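Kestmont hand grippers, after 14 weeks of daily use

I bought a pair of these for gathering demonstrations by hand, so our policy has something to copy before we let it near a real arm. You hold one in each fist, do the task yourself, and the recorder saves what each gripper's camera saw and how far the jaws were open. We've got 1722 takes so far and kept 1149 of them, so I think I've earned an opinion!

First, the jaws. They're much kinder to soft packets than the old Prornau pair we had, which pinched everything in one spot and let it swing about. Bags of salt, sweet wrappers, anything shiny and floppy — the grip spreads out nicely and I rarely have to have a second go.

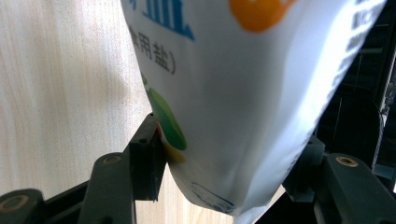

The squeeze is light enough that I can do 50 takes in a morning before my thumbs start grumbling. Bianka Balogh, who has smaller hands than me, gives up sooner and reckons the handle is too fat. Fair point, and I'd love a slimmer one in the box.

Cables are my main moan. Both grippers are wired, and if you cross your arms mid-task (easily done when you're passing something from one side to the other) you'll feel a tug, the wrist jerks, and that jerk goes straight into your data. I tie mine back along the hand now and bin any take where I felt it pull.
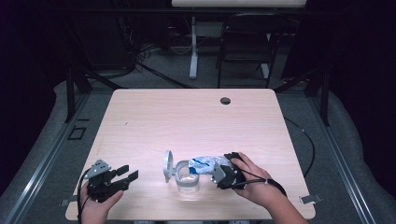 Two-handed jobs are where the pair really pays for itself, though. One side can wait, open and ready, while the other does the fiddly bit, and the timing between them comes through cleanly in the recordings. The Wróbel software that reads it all in is plain but quick, and it lets you mark a bad take straight away — do that, don't leave it till the evening like I did in December.

Four stars. I'd knock off another half for the manual, which spends over 14 pages on charging a battery my version hasn't got.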